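Plindon Amateur Boxing Association
Progress report to the Medve Sports Fund, 5 January 2018
Submitted by Abhishek Prajapati, program manager

The youth boxing program opened in September at the Gurkby gym and has now completed its first term. Up to 300 young people attended at least one session. Total recorded attendance was 1185. Both rings have been inspected and passed for sparring under headgear rules.

Four coaches hold current licenses. A fifth application is still with the regional office, and the heavier weight classes remain without a lead coach until it is decided.

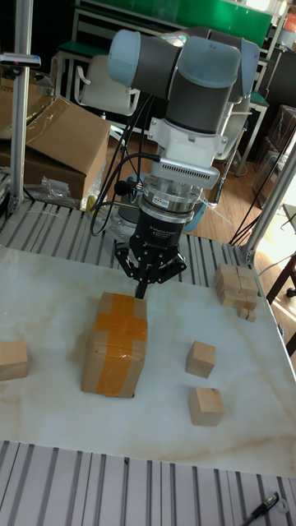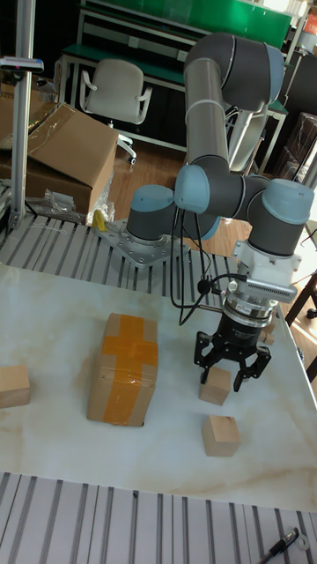
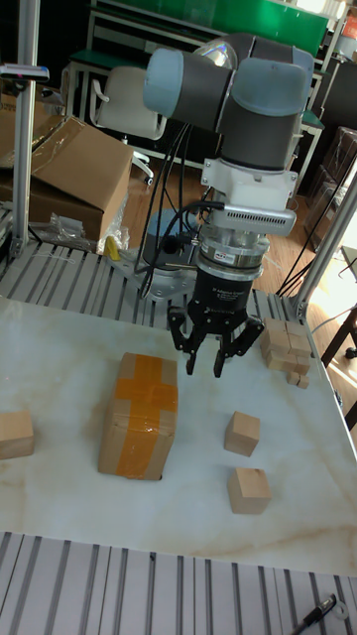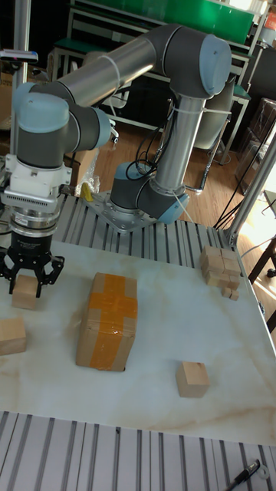
Robot arm with light blue joint caps, at the work table.

The first club show was held at Dovico Hall. Two bouts were withdrawn at the weigh-in and were not rescheduled. Medical cover was provided throughout, and no stoppages were recorded.

Spending is within the approved budget except for glove replacement, which ran over. The Association asks to move the unused travel allowance to that line. A revised schedule of costs is attached for the Fund's approval.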